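The Open Day at Skustix

Visitors to the Skustix works were requested to assemble in the front hall at 10 in the morning, where each received a paper badge and a printed sheet of conditions. Mabli Llewellyn signed hers without reading it. She had drafted it herself in June, when she was still Head of Visitor Relations, and she had no reason to suppose that a word had been changed.

The guide was Beca Dafis. She wore the gray jacket issued to senior staff, and she addressed the party from the second stair so that those at the back could hear.

"On behalf of the company, I welcome you," she said. "The site has been in continuous operation under three names. It was Maddocks when it made door springs, it was Meris for a short period, and it is now Skustix. The tour lasts ninety minutes. Please remain inside the yellow lines at all times."

Mabli mouthed the part about the yellow lines. A boy beside her noticed, and she stopped.

The party was conducted first to the packing floor, where 600 cartons were filled each hour by machines standing behind glass. Questions were invited. A gentleman in a raincoat wished to know what had become of the packers. Beca Dafis replied that all of them had been offered other positions, and that a majority had accepted. She then directed attention to the ceiling, which had been renewed.

"What sort of positions?" the gentleman asked.

"A range of positions," said Beca Dafis.

Mabli recognized that sentence as well. It stood on page four of the guide's handbook, under the heading Matters Which May Arise. She had written it on a train and had been rather pleased with it. Spoken aloud, in another person's voice, it was shorter than she remembered.

The second stop was the Hakari Room, named for the control system installed there. The door bore the number 952, although the building had nowhere near so many rooms, and generations of visitors had asked about it. The approved reply was that the number had been retained from the Maddocks period. The unapproved reply, which Mabli had heard from an old foreman, was that Maddocks had bought the door secondhand.

The arm in the Hakari Room did not pack anything. It was kept for teaching, and it was given toys to handle, on the principle that a machine which could manage a toy without harm could be trusted in time with the firm's goods. The visitors were arranged in two rows. Those in front were permitted to sit. On the wall a screen showed the view from the wrist of the arm, and the operator, a young man whose name was not given, bowed slightly to the party and turned to his desk.

"The room will please be silent," said Beca Dafis, and the room was.
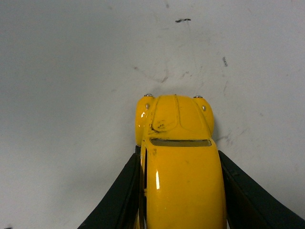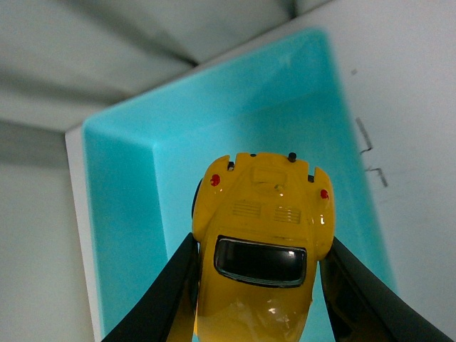
What was the purpose of giving the arm toys to handle?

It was to teach the machine to manage objects without harm before it was trusted with the goods the firm sold.

This exchange, between the gentleman in the raincoat and the operator, was the only one in the room which did not come from the handbook. The operator had simply been asked and had simply replied. Beca Dafis thanked them both. She consulted her sheet, found that four minutes remained to the Hakari Room, and asked whether there was anything further.

The boy raised his hand. "Does it know it's a car?"

Mabli looked at the guide with close attention. Page six contained a paragraph for this question, which children asked on every visit. The paragraph stated that the system assigned values to shapes and surfaces and had been trained on 2000 practice runs. It had been reviewed by the legal office. It had never once satisfied a child.

Beca Dafis lowered the sheet.

"I don't know," she said. "I have asked the people upstairs, and they answer at great length, and I come down again no wiser. It knows where the sides are. I think it may stop there. When I was your age I had a yellow one, and I knew where the sides were too, but I also knew who was driving."

"Who was?"

"My aunt," said Beca Dafis. "She was going to the coast."

The boy considered this and appeared to find it in order. The operator had turned around in his chair. The gentleman in the raincoat wrote something on the back of his conditions.

The tour proceeded to the loading bay, the canteen, and the small display of door springs. Nothing further occurred there that was not provided for. At the close, the guests returned their badges to a box in the front hall and were offered tea and a plain biscuit, as had been the custom since the Meris period.

Mabli waited until the others had gone out to the bus. She had intended to introduce herself, and had prepared some remarks on the handbook: that page four should be withdrawn, that page six might be reduced to a line, and that she was sorry about both. Beca Dafis was counting the badges back into their tray.

"Was everything satisfactory, madam?"

"Did she reach the coast?" said Mabli.

Beca Dafis looked up, and then at the door, and saw that it was closed.

"Every time," she said. "It was only the length of the hall."

Mabli placed her badge in the tray. It was raining a little on the forecourt, and the driver of the bus had already started his engine, so she did not stay for tea.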